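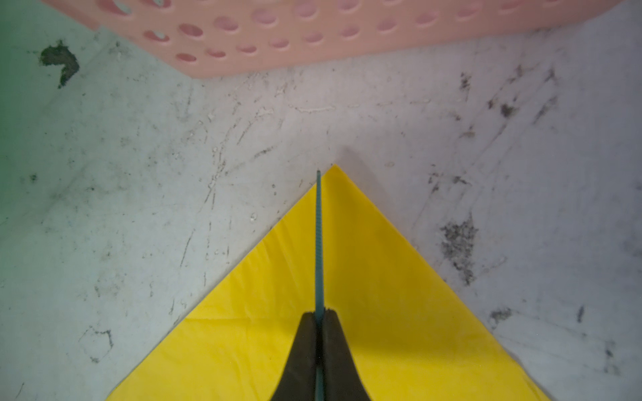
Halyna Ivanyshyn had expected the robot to be a good deal louder, and she said so more than once on her way around the workshop at Tromier, where the doors were open to neighbors and families for most of an October afternoon. She had lived up the hill for years without ever knowing what went on inside, and by the time she got her coat back on she had asked more questions than most of the schoolchildren (and there were plenty of those!).

The open day was the second that Tromier has held in Cuvholm, and the turnout was a very happy surprise. The front desk handed out 294 paper badges before the box ran dry, and after that people simply wrote their names on masking tape and went in.

Most of the crowd ended up around the arm that everyone in the shop calls Bello, which spent the afternoon on small handling jobs, gripping thin strips and working over soft yellow material on a well-scuffed white work surface. It's slow, careful stuff, the kind of thing a person does without thinking while talking on the phone, and watching a pair of black gripper fingers go about it turned out to be strangely absorbing. Folks stood three deep at times, and a few of the younger ones had to be coaxed away for cookies.

Melaniia Dmytriv ran the demonstrations and took questions between rounds, patiently explaining that flat and floppy things are much harder for a robot than boxes or bottles, and that her group has logged some 870 practice runs with materials of that sort since the spring. She was asked at least twice whether Bello could fold fitted sheets. It can't, she told a laughing room, and neither can she.

Over in the side room, visitors age 9 and up could try steering an older arm named Bilyk with a hand controller, and the line for that went clear out to the parking lot until the doors closed at five. Anyone who missed a turn can leave a name at the front desk, and Tromier hopes to have people back for another afternoon before the snow comes.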